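Himow opens test bench for repair chores

11 November 2020

Robot arms are still slow at small household and shop jobs, according to Neelam Dubey, who runs the test bench at Himow. Her group is working on simple assembly with hand tools.

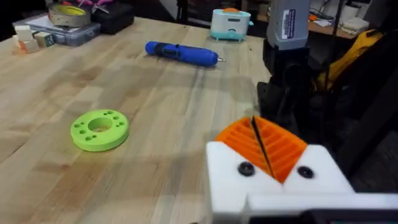
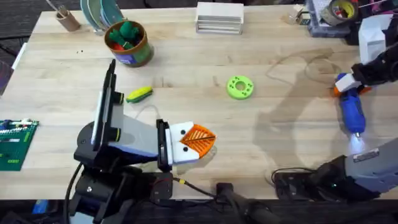 The green ring on the wooden bench at Himow, in both views.

Dubey said the group has logged 1,695 attempts at basic chores over nine weeks. A person still steps in on 44 of every 200. Picking up a part is mostly solved, she said, but lining up a tool with a small hole remains difficult.

Himow plans a second bench with the parts supplier Garg. No home product is planned.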